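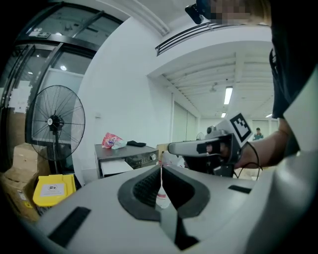

Sturnton Water Department: the fall hydrant flushing schedule for 2021 has been approved. Details by zone follow in this thread. Customers who only want to know their own dates may skip to the posts marked with their zone.

Flushing sends water through the mains at high speed to clear out the iron and fine sediment that settle over the summer. It also lets our crews test each hydrant for the Fire Department. All 484 public hydrants in the system will be opened this season.

The work will be done at night, 9 p.m. to 5 a.m., Sunday night through Thursday night. No flushing is planned for Friday or Saturday nights or for the night before Labor Day.

Zone 1, Old Town and the riverfront: first two weeks of September. Crews begin at the Gareler pump station and work east toward Mill Street. Expect low pressure on the blocks closest to the station.

Zone 2, Ahmadpour Avenue and all streets north of it as far as the rail line: third and fourth weeks of September. The dead-end mains off Ahmadpour Avenue were skipped last fall during the paving project. They are included this time and may run discolored for longer than the rest of the zone.

Zone 3, everything south of the rail line, including the school campus and the county fairgrounds: the first three weeks of October. The campus will be flushed over the long weekend in October, by agreement with the school district. That is the one exception to the weeknight rule above.

Zone 4, Sturnton Heights: no dates yet. The Heights tank is being repainted on the inside and will be out of service until the coating has cured and the samples have cleared. We expect to post Zone 4 dates in October. If the tank is late, Zone 4 moves to spring.

Signs go up on each street 3 days ahead. The signs are blue this year. Please do not move them, even if they are in front of your driveway; call the office and a crew member will shift them.

What customers will notice: lower pressure while a nearby hydrant is open, and yellow or light brown water for a few hours afterward. The color comes from iron. It is a nuisance and will stain laundry, but it is not a health hazard at the levels we measure during flushing.

If your water is discolored in the morning, run a cold tap for five minutes. The bathtub is best, as it has no screen to clog. If it does not clear, wait an hour and try again. Do not run the hot tap until the cold runs clear, or you will draw sediment into the water heater.

Please hold off on washing white clothes until you have checked the cold water. The Department can supply a packet of rust remover at the front counter, one per household. Do not use chlorine bleach on iron stains. It sets them.

Customers who would like to set aside drinking water should fill clean containers before 9 p.m. on the night listed for their street. Water stored in the refrigerator should be used within a few days.

Home dialysis patients, licensed day care providers and restaurants: if you are not already on our advance call list, please ask to be added. There are 111 names on the list at present, and several of the phone numbers no longer work. If you have changed your number in the past year, assume that we do not have the new one.

Notices by text message are handled through Hostico. Customers who signed up for the old email list were not moved over and must register again. As of this morning 3044 accounts have done so. Registration is by service address, so landlords may enter more than one.

A correction to the insert mailed with the July bill: it gave the flushing hours as 9 a.m. to 5 p.m. The correct hours are 9 p.m. to 5 a.m. We regret the error and thank the many customers who pointed it out.

On water use, which several residents raised at the last public meeting: Operations Supervisor Ehsan Ansari reported that the shift to one-way flushing has cut the amount of water used per mile of main compared with the old method. Valves are closed in order so that each stretch is cleaned by a single flow from one direction, and fewer hydrants need to be run for long periods. The written report is in the meeting packet, under Item 6.

The Department also reviewed whether flushing could be put off for a year, given the dry summer. Lwazi Visser of our water quality staff advised against it. Chlorine levels at the far ends of Zone 3 were dropping by late July, and flushing is the most direct way to bring fresh water to those mains.

Street impact: water will run along the curb toward storm drains. Please keep leaves and yard waste out of the gutter on your night. Drivers should slow down near crews. Parking is not restricted, except on Mill Street between the bridge and the post office, where the hydrants sit in the parking lane.

Dechlorinating equipment will be attached wherever the runoff drains to Pine Creek. This is a condition of our state permit.

A reminder that only the Fire Department and Water Department staff may open a hydrant. Contractors need a metered permit, available from Setareh Naseri at the front counter. Contractor permits are suspended in each zone while it is being flushed.

Added after a question below: yes, private hydrants at apartment complexes and on commercial property are the owner's responsibility and are not part of this program. Owners must file their own test form by the end of December. The form has not changed from last year.

Added after a second question: customers with a whole-house filter should switch it to bypass on their flushing night, if the unit has that setting, and replace or rinse the cartridge afterward. We are not able to advise on particular models.

Street-by-street dates are posted at the front counter and at the library. Questions about the schedule go to Riku Nakajima in the Operations office; questions about a bill go to Bijan Hosseinzadeh in Customer Accounts. For no water at all, or a main break, use the 24-hour line printed on the back of your bill - please do not report it here, as this account is read only during office hours.

Sturnton Water Department, 17 August 2021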